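El vaso de Stadlow

El vaso grande de Stadlow contenía 2.000 metros cúbicos cuando el nivel tocaba el rebosadero. Joris Vanhove lo sabía por el plano de planta, y también porque en febrero, con la instalación cerrada al público, era él quien firmaba el parte de pérdidas.

El parte constaba de dos columnas. En la de la izquierda se anotaba la lectura del limnímetro a las siete de la mañana. En la de la derecha, la aportación de la red durante la noche. La diferencia entre lo aportado y lo evaporado debía quedar por debajo de 11 litros por hora. Aquella semana daba 227.

Vanhove repitió el cálculo con la humedad relativa del sótano y con la del vestíbulo. Obtuvo la misma cifra con un decimal de diferencia. Subió a la oficina y llamó a Michiels, la empresa que había rejuntado el fondo el verano anterior.

—La junta está en garantía —dijo la mujer de Michiels—. Pero tiene que acreditar que la pérdida es por la junta.

—¿Cómo se acredita?

—Con el vaso vacío o con un buceador.

Vaciar el vaso costaba nueve días y una autorización de vertido. Vanhove pidió el formulario del buceador.

1. Inspección previa

El servicio se llamaba Diver y no enviaba a ninguna persona. Enviaba una caja rígida con un vehículo sumergible del tamaño de un maletín, un carrete de cable umbilical y una botella de Vumoline, el trazador verde que había que liberar junto a la pared para ver hacia dónde lo arrastraba el agua. El manual tenía versión en neerlandés, en francés y en un español traducido con descuido, donde «fuga» aparecía unas veces como «fuga» y otras como «escape del reo».

Vanhove lo leyó entero. Paró las bombas de recirculación a las seis de la tarde y esperó a que la superficie quedara quieta. El procedimiento exigía dos horas de reposo. Se sentó en la silla del socorrista, que tenía el asiento de fibra agrietado por el lado derecho, y apuntó las temperaturas: agua, 17 grados; aire, 14.

Hacía doce inviernos que trabajaba en el edificio. En los tres primeros tuvo un compañero de turno, un electricista jubilado que aseguraba oír las válvulas de retención desde la calle. Después el ayuntamiento amortizó la plaza. El electricista siguió yendo a nadar por las mañanas, calle dos, gorro azul, hasta una temporada en que dejó de ir. Vanhove no preguntó en taquilla. El abono caducó en el sistema y el sistema borró el registro a los noventa días, como hacía con todos.

A las ocho y cinco metió el vehículo en el agua por la escalerilla de la calle uno.

2. Recorrido del perímetro

La imagen llegaba a la tableta con un retardo de medio segundo. Gresite, junta, gresite, junta. Avanzó a velocidad mínima por la pared norte, soltando trazador cada cuatro metros. El Vumoline formaba una nube del tamaño de un puño, se deshilachaba y subía sin inclinarse hacia ningún lado. Anotó «negativo» en cada punto.

En la pared este encontró una moneda, una goma de pelo y el tapón de una boquilla de impulsión que llevaba en la lista de repuestos desde septiembre. Lo dejó señalado en el croquis. La junta que había hecho Michiels estaba bien ejecutada, con el sellador enrasado y sin burbujas, y Vanhove lo reconoció con cierto fastidio, porque ya tenía redactada media reclamación.

A las nueve y cuarto llegó al foco número 6. Soltó el trazador. La nube verde se quedó quieta un momento y luego se estiró en un hilo horizontal, muy fino, que entró por el borde inferior del aro embellecedor. Repitió la prueba. El hilo volvió a entrar.

Guardó el vídeo con la hora y la cota. El foco 6 se encontraba a 1,40 metros de profundidad, lejos de la junta. La fuga estaba en el prensaestopas, una pieza de latón y goma que costaba menos que el café del mes.
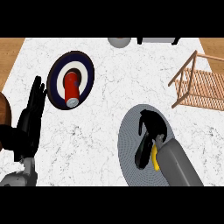
3. Reparación

El manual no contemplaba la reparación. El contrato tampoco: Diver localizaba, y el cliente hacía lo que estimara oportuno. Vanhove bajó al sótano por la escalera de servicio y siguió el pasillo técnico hasta la parte trasera del nicho. En el hormigón había una mancha clara de carbonatos en forma de lengua, seca por los bordes. En el suelo, justo debajo, alguien había puesto un cubo.

El cubo era de los de diez litros, blanco, con el asa remendada con hilo de cobre rígido. Vanhove conocía aquel remate: tres vueltas y la punta doblada hacia dentro para no engancharse la manga. El electricista remataba así todas las cosas. El agua había llenado el cubo quién sabe cuándo, había rebosado y se había hecho un camino hasta el sumidero con una precisión que ningún operario habría igualado.

En la pared, a la altura de los ojos, había una inscripción a lápiz: «6 suda. Avisar». Debajo, otra, con el trazo más grueso: «Avisado». Y una fecha, ilegible por la humedad.

Vanhove buscó en el archivador del cuarto de calderas. Los partes de aquellos años estaban ordenados por meses y sujetos con gomas que se partían al tocarlas. Encontró el aviso a la media hora. Iba dirigido a él. Estaba firmado, sellado y con la casilla «recibido» marcada con su propia inicial.

Lo leyó dos veces. Describía la gota, la frecuencia y el par de apriete recomendado. Al final, en observaciones, decía que no corría prisa.

Fue a por la llave de 32. El prensaestopas admitió un cuarto de vuelta y después otro medio. Secó el hormigón con un trapo y puso encima una tira de papel absorbente sujeta con cinta, según el método habitual. Vació el cubo en el sumidero y lo volvió a colocar en el mismo sitio.

4. Verificación

A las siete de la mañana la lectura del limnímetro dio una pérdida de 9 litros por hora, dentro de tolerancia. El papel presentaba un punto húmedo de dos milímetros. Vanhove arrancó las bombas, comprobó la presión en los filtros y esperó a que se renovara el agua de las canaletas, que conservaba un tono verdoso en los rincones.

Llamó a Michiels y retiró la incidencia. La mujer le preguntó la causa para cerrar el expediente.

—Mantenimiento diferido —dijo él.

—¿Diferido cuánto?

Vanhove miró el parte antiguo, que había dejado encima de la mesa.

—Ponga un año.

Ella puso un año. Él metió el vehículo en su caja, enrolló el cable umbilical en el sentido que indicaba la flecha y rellenó la etiqueta de devolución. En el archivador, detrás del aviso, grapó una hoja nueva con el par de apriete, la lectura y la hora. En la casilla del destinatario escribió el nombre completo del electricista, con los dos apellidos, y marcó «enviado».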